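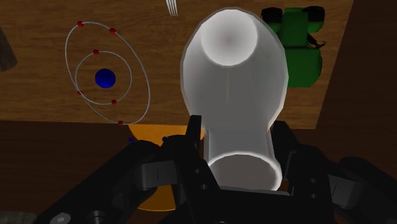
Tollidik

Grasp planning and wrist-view tooling for cluttered tabletops in simulation

Tollidik takes a simulated arm, a parallel gripper and a table full of odd objects, and gives you back a pick: which object, where to close the fingers, how wide to open first, and a short path in and out. It also renders everything from the wrist, so you can watch what the planner was working with while it made up its mind. We have had a great time building it and we use it every day.

The part we are proudest of is how it deals with hollow things. A white vase-like shape with a narrow neck and a wide, rounded body used to be our worst enemy. The old planner loved the body, because there is so much surface there, and the fingers simply don't open that far. The new one looks at the neck, sees two sides the pads can press on, and goes for it. Seeing the gripper close on the neck with the rest of the body leaning out over the table still makes us happy.

What you get

A scene builder that scatters objects on a table and lets them settle
A wrist camera that renders color, depth and object masks
A grasp sampler and a scorer, which can be swapped out separately
A motion step that plans the approach, the close and the lift
A replay viewer that steps through any saved run
A small set of scripts for turning runs into training data

Status

Working and in daily use. The planner and the file layout are stable. The scorer is still changing, so pin your version if you plan to compare numbers between runs. Last full pass over this page: 13 Feb 2021.

Getting it running

You need a Linux machine with a graphics card. It will render on the processor alone if it has to, and for checking a single scene that is fine, but you won't want to make a whole set that way.

Clone the repository, make a clean Python environment and run:

pip install -e .
tollidik fetch-assets
tollidik check

The check command loads a tiny scene, plans a pick, throws the result away and prints what it found on your system. If it stops at "no render device", your driver is usually older than the one the renderer was built for. Update the driver before you touch anything else. We have all lost an afternoon to editing config files when the driver was the problem.

To make your first run:

tollidik run --scene mixed_table --seed 76 --view wrist

The viewer opens when the run is done. Space plays and pauses, the arrow keys step, and M turns the masks on and off. Try M on a busy table! It is the quickest way to learn why the planner picked what it picked.

How a pick is planned

The camera is fixed to the wrist and looks past the fingers, so the gripper is in every picture. We mask it out using the joint angles, which we know exactly in simulation. Anything hidden behind a finger is treated as unknown space. It is never treated as free space, and the motion step will not drive into it without a second look from another pose.

Next comes the sampler. It takes points from the depth picture, finds pairs of surfaces that face away from each other, and keeps the pairs that fit between the pads. For open shapes it also tries the rim, with one finger inside and one outside. Rim grasps are lovely when they work, but they need a wall thick enough to show up in depth, and thin walls often don't.

The scorer then ranks what is left. It looks at how much of each pad touches, how far the grasp is from the object's center of mass, and how close the fingers would pass to the neighbors. You can read the score for each part in the log. Please do read it before changing the weights - most of the strange picks we looked at had one very loud part of the score drowning out the others.

Last, the motion step plans the approach. If there is no clear path it hands the grasp back and takes the next one. After the close it checks finger width and contact, lifts a little, checks again, and only then carries on.

The object library

The objects come from two sources. Sarnotham is our own collection of everyday and toy shapes, and it is where most of the fun lives. Gedham is a set of plain solids - blocks, balls, tubes - that we use for tests, where we want to know the right answer ahead of time.

We picked Sarnotham shapes for the trouble they cause. A few favorites:

The atom model. A blue ball in the middle, thin grey rings, red beads strung along them. From above, the rings cover a lot of table and contain almost nothing. A planner that works with boxes thinks half the table is full. A planner that works only with depth may miss the rings completely. It is the best test of mask quality we have.

The green toy tractor. Boxy body, black wheels, easy to grab when it stands alone. Put it behind something tall and only part of it shows, and the sampler has to make do with the few faces it can see.

The fork. Thin, flat and shiny. The tines give the depth picture very little to go on.

The orange disc. Fine on the table, awkward once it is down on the floor. Objects below the table's edge can still show up in the wrist view, and early versions kept planning picks for them straight through the tabletop. Reach limits are now checked before scoring.

Materials and lighting are picked by seed. Wood grain on the tabletop is worth leaving on during training, even when it slows rendering. Models trained on plain grey tables got very confused the first time they saw stripes.

What is in a saved run

Each run is one folder. Inside you will find:

scene.yaml, with every object, its starting pose and the seed
frames, with color, depth and masks for each step
joints.csv, with arm and finger positions over time
grasps.json, with every candidate and the parts of its score
result.txt, one line, the outcome

The starter set has 2,000 runs and can be fetched with tollidik fetch-runs. Candidates that lost are saved along with the winner. That makes the files bigger, but it means you can train a new scorer without rendering anything again, and we use that all the time.

Outcomes are held, dropped, blocked or skipped. "Held" means the object was between the pads at the end of the lift check. It says nothing about placing the object anywhere afterward. Placing is a separate stage with its own log.

Swapping in your own scorer

Write a class with a score method that takes a list of candidates and a view, and returns one number per candidate. Higher is better. Point the config at it:

scorer: my_package.my_module.MyScorer

Then run tollidik replay with the --rescore option on any folder. You will see the old ranking and yours next to each other. No rendering, no physics, almost 80 runs a minute on our desktop machine, so it is easy to try out a silly idea over lunch. Several of our silly ideas are now in the main branch.

Working with Escobar

Escobar is our lab's controller layer for the arm. Tollidik speaks to it through the same interface as the simulator, so a plan can be sent to either one. Set the backend in config.yaml and leave the rest alone. Finger speed is capped lower for Escobar than for the simulator, and the cap lives on the Escobar side, where a planner bug can't change it.

Known problems

Very thin rings can flicker in the masks as the wrist moves. Turning on the 2-frame mask filter helps a lot but adds a small delay.

Necks and handles near the palm are sometimes scored as too deep. The palm distance is measured from the wrong link in one gripper model. A fix is in review.

The viewer forgets its window size. Sorry!

Dropped objects that roll off the table keep being simulated until the run ends, and a ball rolling across a floor forever can make a run very slow. Use --freeze-floor if this bites you.

Soft objects are not supported. We would love to get there, and deformable contact is on the list for July.

Sending changes

Fixes and new objects are very welcome. For a new object we need a mesh, a simpler collision mesh, a mass and a short note on what makes it hard to pick. Run tollidik check-object on it first, and have a look at it in the wrist view, too. Plenty of meshes look perfect from the side and turn out to have no top.

For planner changes, attach a replay of the Gedham tests before and after. If a test got worse and you think the test is wrong, say so in the request and we will look at it together.

License and asset terms are in the LICENSE and ASSETS files at the top of the repository.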